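[현장 소식] Broretti 오픈데이 다녀왔습니다

수요일 오후, 급하게 다녀온 이야기 짧게 올립니다. 마감이 코앞이라 정리가 덜 됐어요. 양해를.

장소는 Broretti 물류 실습동 1층. 입구 찾느라 좀 헤맸습니다. 주차장 쪽 문으로 들어가는 게 맞고, 정문은 잠겨 있었음. 다음에 가실 분들 참고하세요. 접수대에서 이름표 받고 신발 덮개 신고 입장. 한 조에 12명씩 들어가는데 우리 조는 세 번째라 복도에서 꽤 기다렸습니다. 커피는 일찍 떨어졌고요.

이날 시연은 두 가지. 앞쪽은 Amoah의 운반 카트, 뒤쪽은 Usier가 준비한 양팔 로봇 선반 작업. 카트는 솔직히 작년이랑 크게 다르지 않았습니다. 정해진 길 돌고, 사람 앞에서 멈추고, 다시 가고. 멈추는 게 조금 부드러워진 느낌? 사람들이 몰린 건 역시 뒤쪽이었어요.

작업 대상은 신발이랑 상자. 컨베이어도 전용 지그도 없이, 선반과 통만 놓고 합니다. Usier 쪽 설명으로는 지금까지 비슷한 작업을 거의 1000회 돌려봤다고. 그중 제일 애먹은 게 신발이랍니다. 모양이 제각각이고, 표면이 반들거리면 거리 잡기가 까다롭다네요. 상자는 상대적으로 쉬운 편인데 테이프 반사가 문제라고 합니다. 결국 둘 다 빛 얘기. 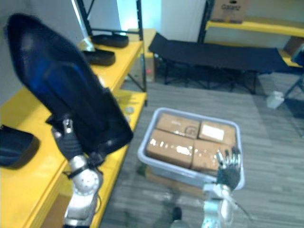
왼손 그리퍼로 검은 신발을 든 로봇. 오른손은 상자가 담긴 회색 통 모서리 쪽에.

양손 모양이 다른 점도 질문이 많았습니다. 왼쪽은 집게형, 오른쪽은 손가락이 여러 개 달린 손. 한 대에서 두 방식을 같이 비교해 보려고 일부러 그렇게 했다고 해요. 어느 쪽이 낫냐는 질문엔 "물건 따라 다르다"는 답. 좀 싱겁지만 뭐 맞는 말이겠죠. 손가락형은 정비 시간이 더 걸린다는 얘기도 살짝 나왔습니다.

속도는 아직 느립니다. 옆에서 보던 분이 "내가 하면 벌써 끝났겠다" 하셨는데 다들 웃었고요. 담당 엔지니어도 같이 웃음. 속도보다 떨어뜨리지 않는 게 먼저라고 하더라구요. 작업 순서 짜는 프로그램은 Omov를 쓴다는데, 화면은 잠깐만 보여줘서 자세히는 못봤습니다. 자료 요청해 둔 상태고, 받는데로 공유할게요.

질의응답은 시간 부족으로 일찍 끊겼습니다. 가격은 끝까지 안 알려줌. 대여 방식도 검토 중이라고만.

다음 오픈데이는 10월 예정. 날짜 미정. 이번엔 오후 3시 시작이라 퇴근길 차가 꽤 막혔는데, 다음엔 오전으로 당겨달라고 설문에 적고 왔습니다. 같이 가실 분은 사무국으로 메일 주세요. 단체 신청이면 한 조로 묶어준다고 합니다.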